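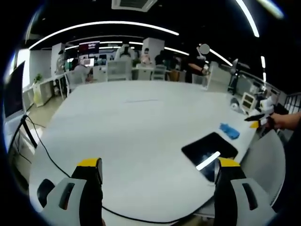
Chapter 12
Good Practice at the Shared Bench

What you will learn in this chapter

By the end of the chapter you should be able to mark out a work zone for hand-held grippers, write a short task sheet that a stranger could follow, and decide when a recording should be kept, flagged or thrown out. You will also meet the first of our two long case studies, the Stundora bench rules.

Before you start

Chapter 11 dealt with machines behind fences. Fences make life simple in one way: you are either inside or you are out. Now we move to the open bench, where people hold the grippers themselves and work close enough to bump elbows, and I think this is where standards get really interesting! Very little of the older rule book was written with this kind of work in mind. You have to go back to what a rule is for and then work out what it asks of you at a table.

Take cables. In a fenced cell, cable routing belongs to the installer and is checked when the cell is signed off. At a shared table, a cable can end up lying across the work surface between one task and the next, and whoever picks up a gripper has to notice it. Have another look at the photograph that opens the chapter and follow the thin black cable from the left side of the table, along its front edge, toward the bottom centre. Where would you route it? Jot down your answer and keep it, as we will come back to it in section 12.3.

The Stundora bench rules

Stundora began with a binder of 685 separate instructions, gathered over several years from three sites. Some contradicted each other. One told operators to keep the fingers closed when the tool was idle, another to leave them open so the tips could be inspected. The revision team sorted the lot by hazard, merged what could be merged, and got the total down to 363. The version we use is dated 29 July 2019, and it reads beautifully - short sentences, plain verbs, one action per line.

Three ideas run through it:

Clear reach. Each operator has an agreed patch of table, and you ask before you reach into someone else's.

Known state. Anyone walking up to the bench can tell whether a tool is in use, resting or out of service.

Honest records. If a colleague steps in to help or an object is nudged, it goes in the log.

The third causes the most arguments in class, and I hope it will in yours too. People love a tidy log.

Key terms

work zone, reach overlap, idle state, fingertip wear, task sheet, flagged recording

Warm-up activity

Work in pairs at any table. Mark each person's reach with masking tape, then colour in the overlap on a sketch. Swap seats and do it again. Keep both sketches for the Mondetti exercise at the end of section 12.1.

12.1 Whose patch is it?

We start with reach, the oldest of the three ideas and the easiest to measure. All you need for this section is a tape measure and a partner with a bit of patience.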